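Tasonari and the break room

2021-07-30

I have worked at Dundier long enough to remember when the big change was a new coffee machine. So when the June newsletter said we were getting an "automation partner," I did what I always do with the newsletter and put it under my mug.

The partner is called Tasonari. The idea, as it was explained to us over 45 minutes and 23 slides, is that a robot looks after the kitchenette on our floor: puts the snacks out, tidies the counter, moves things from one spot to another. If that goes well, Porgate (our other building, the one with the actual warehouse) gets the next ones, and there the work is people's whole job.

I keep getting stuck on that part. Seventy people use our kitchenette. If the robot fumbles a granola bar, we pick it up and go back to our desks. At Porgate there are 136 people on the floor, and what they do all day is pick things up and put them somewhere else. The slides had a line about "freeing staff for higher-value tasks." I asked which tasks. I was told that was a great question and that it would be covered in phase two.

Maybe it will be. I've been through phase one of a lot of things.

What has changed so far is smaller and a bit odd. People used to stand around in there and talk while they rinsed a cup. Now they come in, look at the arm, and wait for it to finish - or they decide they didn't want tea after all. The woman who used to stock the snacks has been moved to the front desk, same pay, and she says she doesn't mind it. I believe her. I also noticed that she still comes up and straightens the shelf when she thinks no one is looking.

I went in before lunch with my phone, mostly so my sister would stop asking what it looks like.

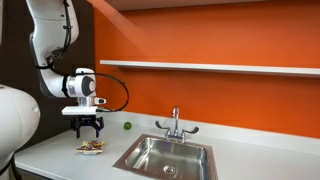

The arm over the counter at our place, with the snack plate and one lime.

My manager thinks I'm being gloomy, and he may be right. He pointed out that nobody misses the old Tudose scheduling sheets, which I used to fill in by hand and complained about every single week. Fair enough. But when the sheets went away I was told what I'd be doing next, and by whom, before it happened. I'd like the people at Porgate to get at least that much.

There's a feedback form. I filled it in twice.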